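Dresach Old Town Walking Pass: Frequently Asked Questions

What does the pass cover?
Entry to the Kiều bell tower, the covered market gallery and the Wirkari cistern. Boat trips and the cathedral roof are ticketed separately.

How long is it valid?
47 hours from the first scan. A pass first used at 3 p.m. expires at 2 p.m. two days later.

How many steps are there in the bell tower?
There are 292 to the bell chamber and 2,000 more if you continue along the wall walk, for a total of 2292. The wall walk can be left at either of 2 gates. There is no elevator.

Can I bring a stroller?
Only to the market gallery. Strollers may be left at the Flekia desk by the north gate.

Are guided tours available?
Yes. Tours in English leave the north gate at 10 a.m. and last nearly 3 hours. Groups are led by Tâm Kim or another licensed guide. Tours do not run in December.

Is the water in the street fountains safe to drink?
Yes, unless the spout carries a red plate. Red-plate fountains draw from the old cistern line. 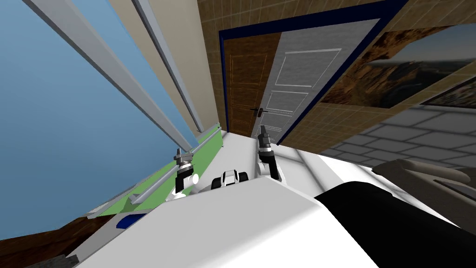 Can I change the date of a booked tour?
Yes, up to 6 p.m. on the day before. Use the link in the confirmation email. Changes cannot be made by phone.

What if I lose my pass?
Bring the booking number and a photo ID to the Flekia desk. The old pass is canceled when the new one is printed, and the expiry time stays the same.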